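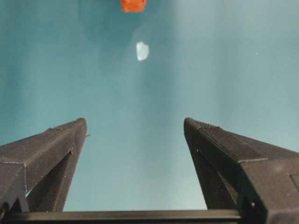 Diario de la residencia de catalogación - Archivo Municipal de Plokstead
Mayo, undécima entrada

La jornada se ha dedicado íntegramente al fondo Hyun, cuya descripción quedó interrumpida la semana pasada por la falta de carpetas de conservación. El suministro llegó a primera hora de la mañana. Se recibieron 300 unidades de formato folio y ninguna de las apaisadas, que figuraban en el mismo pedido. Se ha cursado la reclamación correspondiente a Fukora y, entretanto, los planos de mayor tamaño permanecen extendidos en la planera baja, entre hojas de papel barrera.

Conviene dejar constancia del estado de la serie de correspondencia. El inventario antiguo le atribuía 403 cartas, todas ellas remitidas por la antigua compañía de transbordadores a sus agentes de la costa. La revisión confirma la cifra, aunque no el orden. Las cartas de los dos primeros inviernos se encuentran mezcladas con recibos de carbón, y en varios casos el recibo se escribió en el reverso de la propia carta. El señor Akgül propuso describir ambos documentos en una sola ficha, con remisión a la serie contable. He manifestado mis reservas, por entender que el investigador que acuda a los recibos no tendrá motivo para consultar la correspondencia. Se acordó mantener dos fichas con la misma signatura y una nota cruzada.

A media mañana se celebró la reunión ordinaria con Berkay Baysal, responsable de la sala de lectura. Solicitó que los expedientes de averías queden accesibles antes del verano, dado que existe ya una petición formal sobre el naufragio del Plustell. Le informé de que la serie consta de 22 expedientes y de que once precisan todavía limpieza superficial. No asumí compromiso de fecha. Anoto, a título personal, que la petición me parece razonable y que yo mismo desearía leer esos papeles con menos prisa.

El expediente principal del Plustell resulta más escueto de lo esperado. Contiene la declaración del capitán, dos croquis del canal y una lista de la carga salvada, redactada con una minuciosidad que contrasta con el resto: sacos de harina, una campana, vajilla suelta, tapones y frascos de botica.

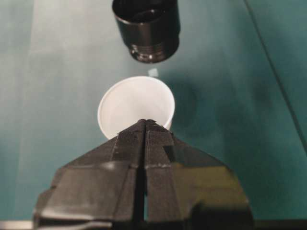 La declaración del capitán, en cambio, ocupa apenas una página. Indica la hora de la varada, las cuatro y diez de la madrugada, y atribuye el accidente a una baliza apagada. El farero sostuvo lo contrario en un escrito que se menciona y que no se conserva en el expediente. Procede buscarlo en la serie de faros, todavía sin desinfectar y, por tanto, sin acceso.

Por la tarde se retomó la foliación a lápiz. El ritmo fue inferior al previsto, en parte por la escasa luz del lado norte y en parte por las grapas oxidadas, que deben retirarse una a una. Se ha sustituido la espátula metálica por la de hueso, con mejor resultado en los papeles finos. El higrómetro del depósito ofreció lecturas dispares en dos tomas consecutivas - ya había sucedido en abril - y se ha solicitado su calibración.

Quedan pendientes para mañana la nota cruzada de los recibos, la respuesta de Fukora y el cotejo de los croquis con la carta náutica que el señor Akgül ha localizado en la biblioteca auxiliar. He cerrado el depósito a las siete menos cuarto.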